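Fumance opens bedding service in Marngate

MARNGATE, 2021-10-04. The textile company Fumance informs that its new service of washing and renting bed linen is open for guest houses and small hotels in Marngate and the neighbouring towns.

The service has the name Rewi. A guest house can rent complete sets of sheets and covers, or send its own linen for washing and repair. In the test period, which started in April, 30 guest houses took part and almost 125 sets per day were washed. Of these guest houses, 76 per cent have already signed for the next year.

Collection is made every morning except Sunday. Coloured linen is washed separately from white, and small tears are repaired without extra charge. The detergent is supplied by Dritora and has no perfume.

Guest houses which wish to join can ask for a price list at the Fumance office in Marngate. The first collection is free of charge.

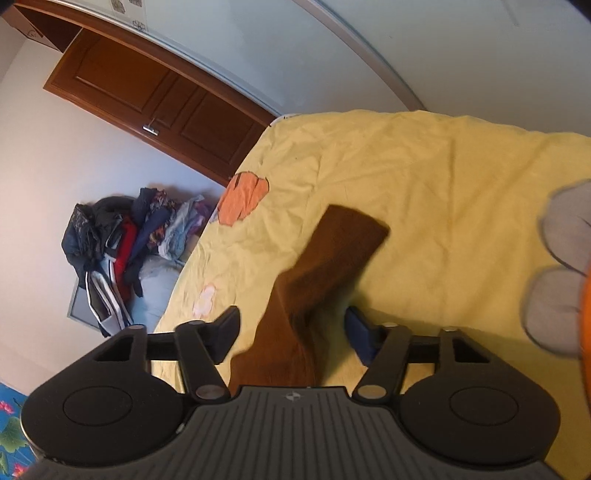 Pale yellow bedsheet with a brown cloth.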